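4. Case study: invitation materials for a members' evening

4.1 Setting and client

The second case comes from Cultside, a four-person design studio in Endcombe that works mostly for small retailers and arts groups. Its client was Siltberg, a homeware company that holds a members' evening each July for customers who have bought from it over several years. The evening is free to attend, but guests have to reply in advance. In earlier years the invitations were produced in-house from a word processor template, and the company had kept a record of how many were sent and how many guests replied.

Cultside was asked to produce a printed invitation, an envelope, a follow-up email and the signs used on the night. The brief from the client was one page long. It named a color (a dull green already in use on the company's packaging) and asked that the materials "look like they belong to each other." It said nothing about typefaces, paper or tone. As in the first case, we treat the brief as the starting point for coding and compare each later decision with it.

4.2 Data

We collected three kinds of material. The first was the studio's working files, saved at the end of each day over the length of the project. The second was the written exchange between studio and client, which came to 87 messages after duplicates and calendar notices were removed. The third was two interviews, one with Finlay Menzies, who led the work at the studio, and one with Chih-ming Fu, who approved it for the client. Each was interviewed alone, after the event had taken place, and neither saw the other's transcript.

Messages were coded for the item discussed (invitation, envelope, email, signs) and for the kind of remark made. We used the same codes as in Section 3: request, preference, correction, approval and question. Two of the authors coded all messages separately and settled differences in discussion. Most of the differences were between preference and correction. A remark such as "the date feels small" can be read either way, and we coded it as a preference unless the client went on to ask for a change.

4.3 How the design settled

The studio presented three directions in the first meeting. The first used a full-page photograph of a table setting. The second was typographic, with the guest's name set large and the details of the evening in a narrow column beneath it. The third, which the studio called Raju after the typeface drawn for it, used loose brush shapes in the green and a warm gray, with the text running around them.

The client chose the third direction but asked for the guest's name to be as prominent as in the second. This request shaped most of what followed. The brush shapes had been drawn for a layout with a short fixed title, and names vary in length. Menzies described spending two days on long names alone. The studio's answer was to draw the shapes in four widths and to assign each guest a width according to the number of letters in the name. The client was told about this only after the proofs were ready, and the message thread shows no discussion of it.

Paper was settled late. The studio had specified an uncoated stock, and the printer's first proofs came back with the green noticeably darker than on screen. Fu asked whether the color could be corrected in the file. The studio preferred to change the paper and sent samples of two others by courier on a Thursday. One was approved the same afternoon. In the interview Fu said that handling the samples had made the choice simple and that he would have liked to see paper in the first meeting.

Of the coded messages, 69 concerned the printed invitation. The email, which reached every guest as well, received very little comment from the client and was approved in its first version. The signs were discussed mainly in terms of size and hanging. This uneven spread matches the first case, where the printed item also drew most of the attention.

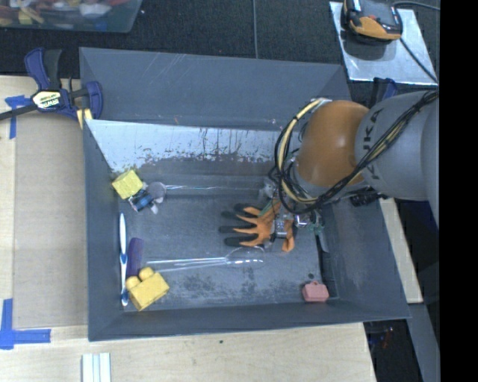
Figure 4. Workspace with bin and robot arm.

4.4 Production and response

The final run was 1625 invitations, with a further 100 printed without names for late additions. Envelopes were plain on the front and carried a single brush shape on the flap. The studio had wanted a shape on both sides, but the mailing house asked for a clear front and the idea was dropped without much argument.

The client reported that replies came in earlier than in the previous year. We do not put much weight on this. The guest list had changed, the evening was moved to a later hour, and the invitation was posted a week sooner than usual. Any of these could have affected when people replied. What the record does support is a narrower point, that the client's own staff began using the materials in ways the brief had not asked for. The brush shapes appeared on name badges and on a thank-you card, both made by the client from the studio's files.

Menzies had mixed feelings about the badges. The shapes had been enlarged past the size they were drawn for, and their edges looked rough in print. The studio later supplied a redrawn set along with a short page of notes on minimum margins and color values. Fu told us that the notes were kept with the company's packaging files and that the same set would be used for the next members' evening.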